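From: Ljubica Papadopoulos
To: Skellitz builders list
Date: 6/30/24
Subject: Re: [skellitz] finger linkage going sloppy, and what are you all folding?

Yordanov wrote:

> Second set of fingers on my Skellitz handheld and I'm seeing the same thing
> as on the first. Fine for an evening, then the tips start wandering side to
> side when I squeeze. I printed the arms at 50 percent infill, pivots are the
> plain screws from the parts list. Anyone gone to something better? Also my
> grabs on cloth are hopeless compared to blocks and cups. Is that the fingers
> or is it me?
>
> And how many demos are people recording before they bother training?

Hi Yordanov, hi everybody,

Bit of both, I think! I went through the exact same wobble in March and very nearly threw the whole thing in the bin at Clidside (that's our shared workshop, for the new folks – two benches, a laser cutter that works when it feels like it, and my printer, which I should really take home again).

The pivots first. The plain screws are threaded all the way up, so the printed arm is riding on the threads and they chew the hole out like a little file. Mine were visibly egg shaped after maybe a week. I swapped to shoulder screws, reamed the holes by hand to fit and put a thin nylon washer on both faces. Do the reaming slowly. I rushed one and had to reprint the arm, grumbling the entire time. Infill made no difference that I could measure, by the way, but going up to five walls did, so I'd put your 50 back down to whatever your slicer likes and spend the plastic on the outside.

Then check that the left and right arms came off the same plate. I had one pair printed on different days and they weren't quite the same length, and the tips met crooked no matter what I did with the screws. If you hold the fingers shut in front of a lamp you'll see it right away.

Now cloth. I'm stuck in the same mud as you, but a bit further along. What helped me most was stopping with the nice flat towels on the workbench and doing it at home on a bed, with real clothes dumped any old way. On the bench the fingertips hit a hard surface and skate. On a quilt you can push down a little and the fabric comes up between the tips by itself. You do pick up the bedspread too if you get greedy. I've lost plenty of takes to that, and I keep them in a separate folder in case they turn out useful for something.
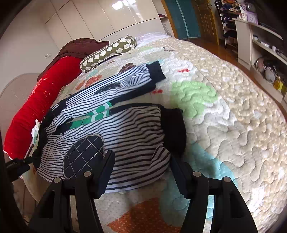
Stripes are good for this, if you have any. When I go back through the recordings I can tell which way the fabric is running and whether I've got one layer or two, and with a plain black T-shirt I'm just guessing at a blob. Cuffs are good to aim for as well, they're thicker and they don't slither off.

As for numbers, I have 216 takes of just the first grab and lift, no folding yet. I tried training at 50 and it was a mess, it went for the bedspread pattern every time. At 200 it started going for the clothes. The Basteck board I train on needs up to 3 hours for a run that size, so I start it before dinner and try not to peek.

One question back at you: are you using the stock fingertips or did you glue something on? I've got a sheet of silicone sitting here and can't decide how thick to cut it. If it's too thick I lose the thin edges, and too thin peels off. Somebody on here had a mold for cast ones but I can't find the message any more.

I'll put the reamed arm files up once I've fixed the hole spacing, the version in the folder now is the OLD one, please don't print it.

Ljubica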